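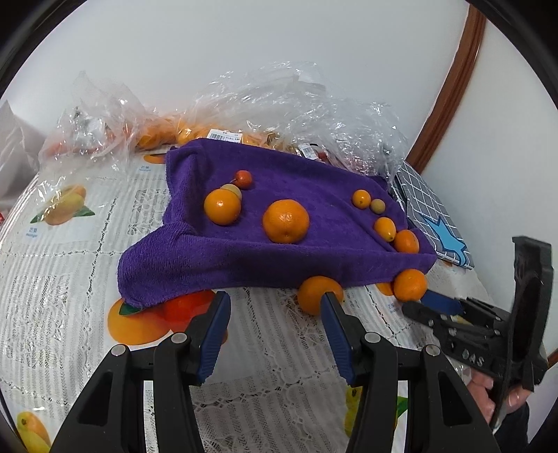
Was that really a crowd of 3,678?

The announced attendance for the home opener against Cuker was 3,678. Maybe so. I was in Section 3 at Gaillard Park with an empty seat on either side of me and most of the row in front to put my feet on, and I've been to enough games there to know what a full bleacher sounds like.

Announced attendance means tickets distributed, and the front office has never claimed otherwise. But the same number then turned up in the pitch for the new outfield deck, where it was called "fans in the building." Those are two different things. A ticket handed out with a tire rotation doesn't buy a hot dog, and it doesn't need a deck to stand on.

The club says it will have scan counts once the Dranura gates are working at both entrances. We heard that last April too. By August one gate was taped off and the ushers were back to tearing stubs by hand – faster, if you ask me, but it leaves you with a bucket of paper and no count.

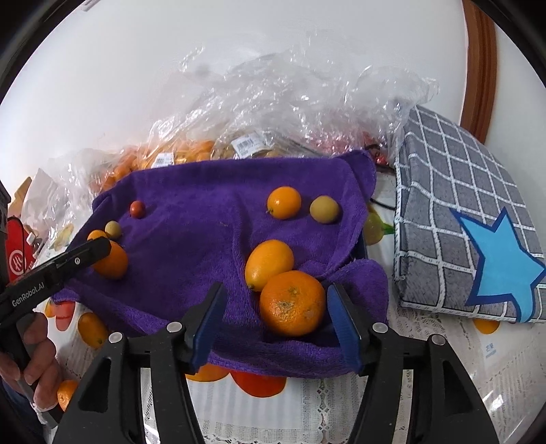
Dorkthorpe Baseball Boosters

As for the team itself, they lost 3–2, and I'd go easy on the talk about a fixed bullpen. Two clean innings against the bottom of Cuker's order is a nice night's work. Let's see it in June, on the back end of a road trip, with a tired starter gone in the fourth.

The deck goes before the parks board in May. Anyone planning to speak should ask for the scan numbers first, even if they only cover one gate. If the real figure is over 3,000, fine, I'll say so in this space and buy a ticket for the deck. Until then I'd hold off on the pledge cards.

Bus sign-up for the first away series is on the clipboard by the ticket window. It closes at 5 p.m. the day before we leave.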